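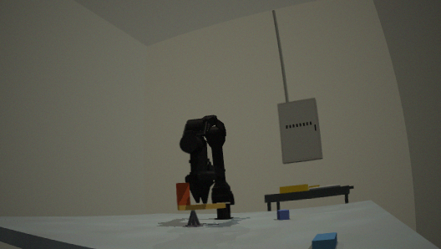
Black on pale grey.

About Orkeo

Orkeo is a small paint company with a large number of opinions about white. We began in June, in a rented unit on the Gultberg estate, with one tinting machine and a firm belief that the world had enough magnolia. Our first order was for magnolia.

We now make 133 colours, all mixed in batches and sold in tins you can open without a chisel. Fourteen of them are white. We have tried to get this down, but people write in.

Our best seller is Tristier, a grey that customers describe as calming and their relatives describe as grey. It comes in matt and eggshell, and last year it went out of the door in 1,492 tins. The orange managed six.

We don't do colour forecasting, mood boards or anything with the word "journey" in it. We do send sample pots, which cost less than repainting a hallway, and we answer the phone on weekdays until four. If you ask whether a north-facing room can take a dark blue, you will get a straight answer – usually yes, with a better lamp.

Trade customers can collect from the Mohamedi yard next door, where we keep the 10-litre tubs. Ring the bell twice. The first ring only tells the dog.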